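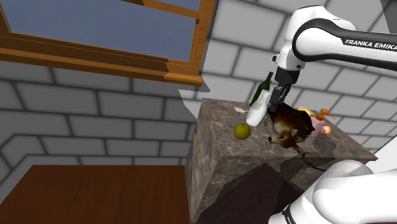
A simulated arm at its stone block, with the brown animal figure under the gripper.

The trouble at Transide began in August, on a morning when everybody was fairly pleased with themselves. The small robotics firm had been running its Suvier project for months, teaching an arm to pick up ordinary things inside a computer-built room before it was ever allowed near a real one, and the overnight report looked wonderful. Out of 2,015 attempted grasps, hardly any had been marked as failures.

Then somebody got a cup of coffee and sat down to watch the replays, which is a slow and rather soothing job (bottles, an apple, a soap dispenser, over and over), and noticed the fingers pushing too far into the soft toys. They kept closing long after they should have stopped. The force limit, the one setting meant to keep a real gripper from crushing whatever it holds, or a hand that strays in beside it, had been dropped when the team moved to a new version of Voveck, their in-house control software. The scoring program only asked whether the object left the surface, so it cheerfully passed every one.

When the replays were scored again with force included, 796 of those grasps went over the limit. It took 3 people most of a week to go through them, and I'm told the mood at lunch was quiet.

The real arm, over in the Park workshop, was due to get the same software around 2 days later. It stayed switched off instead, and the update was pulled that afternoon. Transide now loads the force limit from a separate file, and the arm refuses to start if that file is missing. The replays still get watched, too, usually first thing, by whoever is in early and has the patience for it.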